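Geeta Bhardwaj warned me the old office Dell would be fussy. She's been rebuilding castoff desktops at her shop, Bumwood, long enough to have opinions about every one of them, and she let me spend a whole August morning at her bench (bring your own coffee, hers is terrible!).

I'd already pulled the fan, lost a screw, found the screw and wiped old thermal paste onto my good shirt. Then came the part I'd been dreading: the processor. You lift the little wire lever, swing up the metal plate, and after that it's all about lining things up. No pushing, Geeta said, twice. The chip goes straight down and you let it settle.

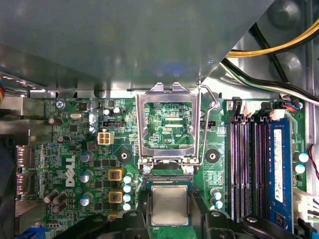

Plate up, lever back: the processor and its socket on the Dell board.

What surprised me was how cramped it gets in there, with that big metal shelf hanging over the board. I kept wanting to shove it out of my way. Geeta just tilts her lamp and hums.

She sold 600 of these rebuilds last year, most of them to families and students, and she still checks every socket with a magnifier before she closes the plate. I've bought one of my own now, the magnifier I mean. The lamp is next.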